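Conservación de fruta en la cocina
Servicio de Economía Doméstica de Crichton

Se recomienda lavar la fruta únicamente antes de su consumo. Para la desinfección, disuélvanse 20 ml de vinagre en un litro de agua.

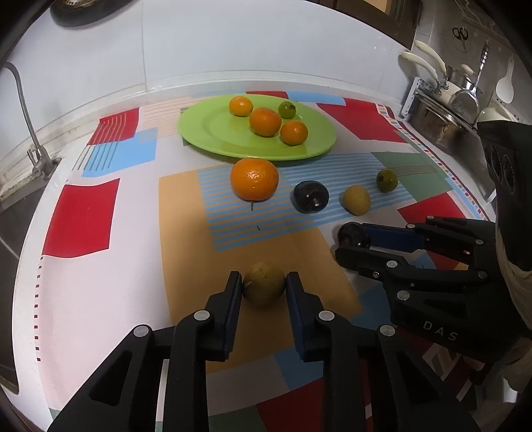

La maduración continúa a temperatura ambiente y conviene revisar las piezas a diario. Las de piel verde amarillenta, como la pequeña y redonda que aparece sobre el mantel estampado, se guardarán separadas de las oscuras. Las piezas golpeadas se destinarán a compota, con 100 g de azúcar por kilo.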